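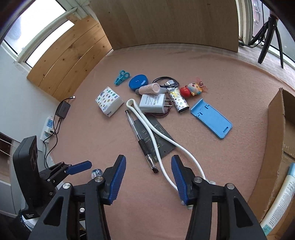
The evening reading course in Evonmont is now in its second half, and 39 adults are still coming. We spent 848 dollars on books and bus tickets, which is 100 less than planned. Attendance was weak in the cold weeks but it is growing again. For the writing part, each learner received a clear ballpoint pen with a black rubber grip, like the one lying by the white cable, and they keep a short diary at home. The diaries help us more than the tests — we see quickly who has trouble with spelling.

Two things are still open. The large-print books from Farnico did not arrive, so nine learners share copies. The room in Ineck is free only until August, and we ask for your answer about the rent before then.

7 February 2018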